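Notebook, sourdough and flour bench
November 1, 2024

Starter hydration series, continued. Same flour as last entry (Riis stone-milled wheat, second sack from the same pallet). Jandance rye held back for the next block. Water is from the filter tap, left standing overnight in the covered jug.

Purpose of this block: find out whether the slow rise in the wet starters comes from the hydration itself or from the jars sitting lower on the rack, closer to the door. Previous entries mixed the two. Rack positions are now rotated at each feed. Position is written on the tape on each lid, old position crossed out and not erased.

Setup. 6 jars, two each at low, middle and high hydration. Each jar is fed from the same parent so that age is not a variable. Parent was kept at middle hydration for a week before splitting. Total flour drawn for the block was 2,000 g, weighed out once into the lidded bin; 1,875 g used up to tonight, remainder stays in the bin for the repeat of the low pair. Bin weight checked against the log and agrees.

Mixing order is low to high so that carryover on the spatula dilutes in the direction that matters least. Scrape down, level the surface, band the jar at the level line, lid on loose. Time goes on the sheet when the band goes on, not when mixing starts. Two entries last week used the start time and have been flagged in the margin. Do not average them with the rest.

Observations, first feed. Low pair domed early and held the dome. Middle pair rose further and had a flatter top. High pair showed large bubbles at the glass but little net height, which is the same pattern as before. Rotating the rack has not removed it. One of the high jars had a thin layer of liquid on top at the end of the interval. Stirred back in, noted, not poured off.

Height is a poor measure at the wet end. The structure cannot hold the gas, so a jar can be very active and hardly move past the band. Weight loss over the interval would be better, but the lids are loose and evaporation is in the same range as the effect. A blank jar (flour and boiled water, no starter) would give a correction for the first few hours at least. After that the blank will start to ferment too. Add a blank to the next block. 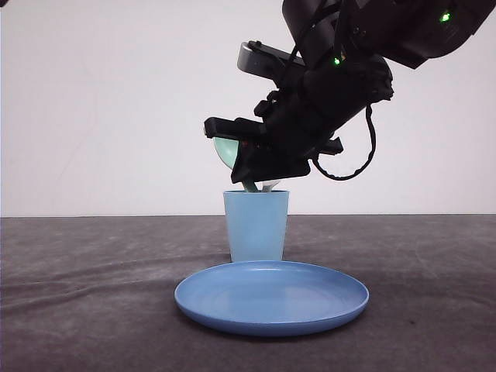
Light blue cup on the gray tabletop.

Second feed. Rotated positions. Low pair unchanged within the width of the band. Middle pair slower than first feed, both jars, which argues against a single bad mix. Room was cooler after the side door had been propped open for the Gellov delivery. Temperature strip on the rack dropped and took most of the afternoon to come back. This makes the second feed weak evidence on position. Keep the data, mark the interval.

Smell, for what it is worth: low pair sharp, closer to vinegar. Middle pair milder, yogurt. High pair fruity on opening, then flat. No off smells in any jar. Scored before looking at the lid tape.

Test bake from the middle pair only. 800 g dough piece, single loaf, no additions. Bulk was cut a little short to fit the oven slot. Crumb even, slightly tight along the base, crust good. The tight base is probably the short bulk and says little about the starter. Eravance deck ran hot on the left again; loaf was turned halfway through. The deck needs a check with the probe before any bake is used for comparison.

Provisional reading: hydration accounts for most of the difference in visible rise, rack position for a small part or none. Cannot separate them properly until there is an interval with the side door shut throughout. Wet starters are not shown to be slower, only lower.

To do:
Repeat low pair with what is left in the bin.
Add blank jar, weigh at each band time.
Move temperature strip to the middle shelf and put a second one at the bottom.
Replace the stretched bands. Two had slipped below the tape mark by the end of the interval.
Correct the start times on last week's sheet if the rough notes have them. If not, strike both rows.
Open the rye only after the wheat block is closed out.

Correction to the entry before this one: the parent was fed twice that day, not once. The sheet is right and the notebook was wrong.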